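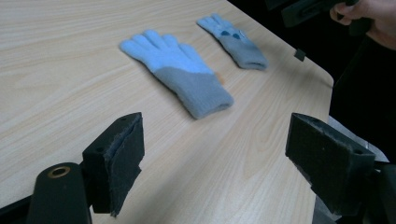 Gridasden Allotment and Garden Club, Water and Paths Group

Home News Minutes Plots Contact
Search this site Go

Minutes of the November meeting, 7:00 p.m., in the back room at Barrios

Chair: Julián Carretero. Notes: Mohandas Mathew. Six members present, which is enough to vote. The notes are mine and so is the tone, as I was told last time and have been told again.

Last minutes
Accepted, with one correction. The October notes said the lower tap had been "fixed." Two members with plots at that end asked for the word to be taken out. It now reads "looked at."

Water bill
The bill is $3,642. The chair said this was high but could be put down to a dry summer. I asked how a dry summer explains the bill when the tanks were shut off for part of it. The chair said people used the hose more. I asked if anyone had read the meter at the start of the season and the end. It was read at the end. With only one reading of our own we can't check the company's figure, and I want it noted that I raised this in the spring.

A member thought there could be a leak under the main path, where the grass stays green. Another member said the grass there has always been green. We agreed to shut every tap one evening, read the meter, and read it again in the morning before anyone opens a tap. Julián will do the evening reading and I will do the morning one. The bill will be paid on time either way, but we will write to the company and ask how they got their number.

The Goker offer
Goker has offered to put in a timed watering system across the lower plots. Their letter says we would save up to half our water. I asked half of what, and over how long. The letter doesn't say. It also doesn't say who pays for parts after the first year, or what happens to plots that grow things needing more water than the timer allows.

The chair reminded us that the club at Fisa has the same system and likes it. I said I would like to hear that from someone who digs there. So far we have heard it from Goker. The chair agreed to go over and ask, and to find out what their bill was before and after.

There was a long talk about whether a timer would help people who can't get down to their plots in the week. I think that is the best case for it, and it isn't in the letter. Vote on accepting the offer now: 2 for, 4 against. It stays open. The chair will ask for the full cost in writing.

Wood chips for the main path
The free chips were dropped off and spread. They were meant to last until spring. In my view they will be mud by New Year, because the ground under them was never leveled. The chair disagrees and asked me to write that down, so I have.

It was suggested we buy gravel. Nobody had a price. Put off until somebody does.

Compost bays
Bay 5 has the wrong things in it again: meat scraps, a plant pot, and a large amount of glossy paper. We talked about a new sign. The old sign is clear, it is at eye level, and it has been there for years, so I don't see what a second one would add. The others felt it was worth a try. Passed, with me against. The wording will be kept short.

Plot fees
The chair wants to hold fees where they are. I said we can't know if that is wise until the water question is settled. After some back and forth we agreed to leave fees off the list until the two meter readings are in and the company has written back. Any member who wants to see the accounts before then can ask me for them.

Seed swap
Last year's swap was called a success. Most of what came in was old squash seed, and I had five packets that did nothing. This year packets must have the year written on them. Everyone was in favor, including me.

Other business
The shed key is missing a second time. A new lock was priced but I asked that people first check their coat pockets. The chair checked his. It wasn't there.

A member asked if meetings could start earlier now that it gets dark. Six o'clock was tried two winters ago and people came late. We will stay at seven.

To do before next time
Julián: evening meter reading, visit to Fisa, written costs from Goker.
Mohandas: morning meter reading, letter to the water company.
All: look for the key.

Closed at 8:50 p.m.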